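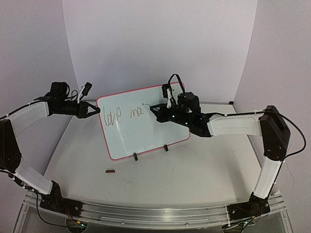
**Stitberg, 6 July 2020**

# Two-arm method lets robots write on boards that are not fixed in place

Josument, the robotics software firm based in Stitberg, has published a method for teaching a pair of robot arms to write by hand on a loose whiteboard. The work was carried out with the Kerkach laboratory for applied control. It covers a case that most earlier handwriting work leaves out: a board that lies at an angle on the table, is not clamped to it, and can shift under the pressure of the pen.

The method is named Rautiainen. It is trained only on demonstrations given by a human operator, and uses no force sensor and no model of the board. Training material for the published version consists of 114 demonstrations recorded on a single workstation over eight working days.

## Background

Robots have been able to draw and write for a long time, usually with the writing surface bolted down and its position measured beforehand. Under those conditions the task is one of following a path. If the surface is moved, the path has to be worked out again. If it moves during writing, the letters already on the board and the letters still to come no longer line up.

Pen contact causes a second difficulty. Too little pressure leaves gaps in the line. Too much pushes the board along the table or wears down the tip. In industrial systems this is normally dealt with by a force sensor at the wrist, a part that can cost more than the low-priced arms now common in research laboratories.

## Method

The workstation holds two arms of the same design, mounted facing each other on a shared metal rail. Each arm has its own gripper and a small camera carried above it. One arm holds the pen. The other is available to steady the board near its border. A fixed camera covers the whole work surface.

During a demonstration, the operator guides both arms through the task. Joint positions and camera images are recorded together. The learned controller receives the same images and joint positions and returns a short sequence of movements for both arms, which is replaced by a new sequence before it has been completed.

Two design choices set Rautiainen apart from the laboratory's previous controller:

- Movements are expressed relative to the visible border of the board. A board with a strongly coloured border is used, as the edge is then easy to find from all cameras, including when an arm covers part of it.
- Both arms are governed by one controller. In the previous version each arm had its own, and the steadying arm often let go while the pen was still in contact.

Pressure is not measured. The controller is instead trained to keep the gap between the commanded and the reached joint position within the range seen in the demonstrations. The authors report that this is a coarse substitute for force measurement but adequate for a dry-wipe pen.

## Results

The method was tested on short lower-case words, with the board placed at a new angle before each attempt. An attempt was counted as successful if a reader who had not been told the word could read it without help and if the pen had not been dropped. Under this rule, almost 70 per cent of attempts succeeded. The previous controller was not able to complete any word of more than two letters once the board had been turned.

Most failures fell into one of two groups. In the first, the pen turned slightly in the gripper, after which the line became faint or stopped. In the second, the pen arm hid the last letter from the other cameras, and the following letter was begun too high or too close. Letters with a closed loop were affected more often than letters made of straight strokes.

No attempt was made to match the handwriting of a given person. The size and slope of the letters follow those of the operator who gave the demonstrations, and vary from one attempt to the next in much the same way.

## Limits

The published results apply to one type of board, one type of pen and a flat, pale table under even lighting. Reflections on the glossy surface have a measurable effect, and boards without a coloured border have not been tested. Wiping the board clean is not part of the task and was done by hand between attempts.

## Further work

Josument and the Kerkach laboratory will continue the project with longer words and with writing on more than one line. A version in which the two arms pass the pen between them is in preparation, and results are expected in December. The same approach is to be tried on labelling cartons and on marking out sheet material before cutting, where parts are also seldom fixed in a known position.

## Availability

The technical report, the demonstrations and the controller settings can be obtained from Josument on request, free of charge for research use. Drawings of the rail and the camera brackets are supplied with the report. Commercial users are asked to contact the licensing office in Stitberg.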